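Iven (hand-held gripper kit)

The Iven is a hand-held gripper kit made and sold by Sopacua, a small robotics firm based in Wulldale. It lets a person carry out everyday household jobs with the same kind of fingers that a robot arm will later use, while a camera on the tool records what the fingers are doing. The recordings are then used to teach an arm the same job. The kit is sold on its own and also as part of a recording service, and it has become best known, among the fairly small circle of people who follow such things, for its work with cloth, which is a notoriously fiddly thing for any machine to pick up.

The name covers the tool itself as well as the whole box it comes in. Owners tend to say "an Iven" for one gripper and "the Iven" for everything, and the printed guide does the same, so a new reader may need a page or two to get used to it.

Background

Sopacua began by making end pieces for small robot arms, mostly for teaching workshops and a handful of university labs. Its customers kept asking for some easier way to show an arm what was wanted. Guiding a full-sized arm through a laundry job is slow and tiring, and it means the arm has to be wherever the laundry is. The firm's answer was to take the gripper off the arm altogether, give it a handle, and let people walk about the house with it.

A first version was shown to customers in June and came in for a good deal of friendly criticism, chiefly over the handle, which was too thick for anyone with smaller hands. The revised kit went on sale on 2019-08-31 and is the one described in this article. Early handles were exchanged free of charge, and a few of the thick ones are still in use by people who had grown fond of them.

Design

Each gripper has a black body with two fingers that close toward one another. The fingers are carried on linkage arms held by metal pivot screws, and the gripping faces are covered with blue pads that can be peeled off and replaced when they wear. A small cross-shaped mark at the top edge of the body serves as a fixed reference point, so that the software can tell whether the camera has been knocked since the last session.

A single unit weighs 486 grams with the camera fitted. That sounds like very little, and for the first few minutes it is, but reviewers have often remarked that the weight makes itself felt in the forearm by the end of a long session of folding. The guide suggests a rest after each set of recordings and recommends swapping hands where the job allows it.

The fingers are worked by a trigger under the handle. There is no motor in the hand-held version, and the person holding it feels the resistance of whatever is being gripped straight through the linkage. Many users count this as the nicest thing about the kit, as it makes the difference between a single layer of cotton and a doubled one easy to feel. The matching gripper for a robot arm, sold separately, has the same fingers and pads with a motor in place of the trigger.

Contents of the kit

The standard box holds two grippers, their cameras, a charging lead for each, a spare set of pads, a small screwdriver for the pivots and the printed guide. Handles are supplied in 3 sizes, all of them in the box, and changing from one to another takes a couple of minutes once the knack of the locking collar has been learned (it turns the opposite way to what most people expect). The larger service box adds a carrying case and a second set of cables.

The recording software, called Damora, is included with either box. It shows the view from each camera side by side, checks that the cross mark is where it should be, and lets the user trim away the dull bits at the start and end of a recording. It runs on an ordinary laptop, though reviewers with older machines have found it rather slow at opening long files.

Use with cloth

Cloth was the job the makers had in mind from the beginning. A towel or a pillowcase never lies the same way twice, and an arm that has only seen it neatly laid out will be quite lost when it meets it in a heap. The guide therefore asks users to begin from a different muddle each time, and to work in a furnished room with its ordinary clutter left where it is. Bags, cushions, toys and books in the background are all welcome, and so are changes in the light.

Two-handed work is encouraged for larger pieces. One gripper takes a fold and holds it while the other finds a corner or an edge. A second person may hold the other gripper, and some households find this more comfortable, although it takes a little practice not to bump elbows.

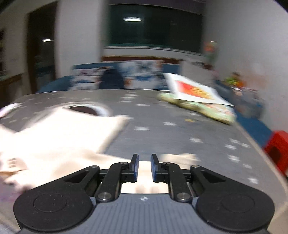

Off-white fabric on the left of a star-patterned tabletop, beyond the fingers of a hand-held gripper.

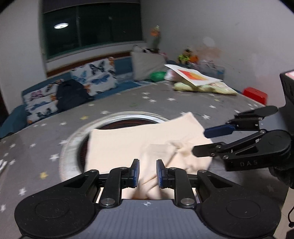 Can the kit be used by somebody who doesn't own a robot arm?

The hand-held grippers and the Damora software work on their own, and an arm is only needed later, when the recordings are put to use. Buyers without one can send their recordings to Sopacua through the service described below.

Recording service

Sopacua offers a service for customers who would like an arm trained for a particular job but don't care to manage the training themselves. The customer borrows a service box, makes the recordings at home or at work, and returns the lot to Wulldale. The firm checks the recordings, trains a set of movements from them and sends back a file that can be loaded onto a supported arm.

The service list covers 11 jobs. Most are to do with laundry and tidying, such as folding a face cloth, lifting a towel out of a basin, putting soft toys in a tub and hanging a tea towel over a rail. Jobs outside the list are quoted separately. Anything involving glass, knives or hot water is declined, and the guide is quite firm on the point.

A full set for one job is 444 recordings. This is a daunting number on first reading, but each one is short, and the box may be kept long enough for the work to be spread over a good many evenings. Recordings in which the cloth is dropped or missed are not thrown away. They are marked as such in Damora and sent along with the rest, and the firm says they are useful for teaching an arm to try again.

Reception

Reviews of the Iven have been mostly kind. The feel of the trigger, the ease of changing pads and the plain, unhurried writing in the guide have all been praised, the last of these rather more than one expects for a piece of technical equipment. Teachers have found it a good way of explaining to a class how a machine might be shown a job, as the tool can be handed round and tried by everyone.

Complaints have centred on the cables, which get in the way when both grippers are in use, and on the pads, which gather lint and need wiping far more often than the guide suggests. Some reviewers have also found that gloves make the trigger hard to judge, while others like a glove for the warmth or to save their skin over a long session. The carrying case is widely thought to be too snug. It closes properly only if the leads are coiled in the order shown inside the lid.

Care and spare parts

Pads may be wiped with a damp cloth and left to dry flat. Pivot screws should be checked before each session and tightened only until the finger stops wobbling, as an overtightened pivot gives a stiff trigger and tires the hand. Replacement pads, screws and handles are sold by Sopacua in small quantities, and pads are also included whenever a service box goes out.

See also

Damora (software)
End effector
Cloth folding by machine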